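Moving the blog off Brostero

I have been with Brostero for most of the life of this blog, and in February they wrote to say the cheap plan was going away. The new one costs more and comes with a store, a booking calendar and a newsletter tool. I don't sell anything and I don't take bookings. So I moved.

The export was the first problem. Brostero gives you one large file with all the posts in it, and the dates in that file are the dates of the last edit. If you fixed a typo in an old post, it now claims to be a recent post. I had fixed a lot of typos. I ended up opening the old archive page in one window and the file in another and correcting the dates by hand, which took two evenings.

Comments did not come across at all. There is an option for them in the export menu, and it produces an empty file. I asked support and got a link to the help page I had already read. I copied out the longer threads and pasted them under the posts they belonged to, as plain text. The short ones are gone. If you left a "nice post" at some point, thank you, I did read it.

The new host is Pirstead. It is a small outfit and the control panel looks old, but every setting is on one page and I could find the one I wanted. Uploading 70 posts took less time than making coffee. The pictures took longer, as Brostero had renamed every one of them to a string of letters and I had to match them up again. I think I have them all in the right places now. If you see one that is plainly in the wrong post, tell me.

Old links should still work for the posts that people visit. I set up 16 redirects by hand, mostly for the pieces on the Sjöberg typewriter and the one on the Brutgate bus timetable, which still gets more readers than anything else here. Everything else has a new address – search engines will sort it out or they won't.

Things that are still broken:

The search box finds titles only.
The feed shows every post twice in some readers.
The tags page is in no order I can recognize.
On a phone, the menu covers the first line of text.

I plan to fix the feed first, probably on Thursday. The menu needs somebody who understands style sheets better than I do, so it may stay as it is for a while.
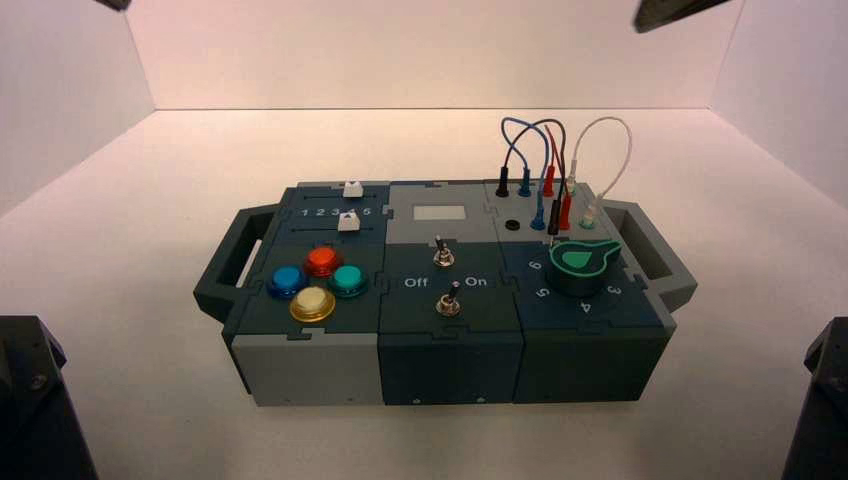 I've kept the Brostero account open for 3 more months in case I missed something in the move. After that the old address will stop working, so please change your bookmark if you have one. The feed address has changed too. You will find the new one at the bottom of every page, next to the link for email.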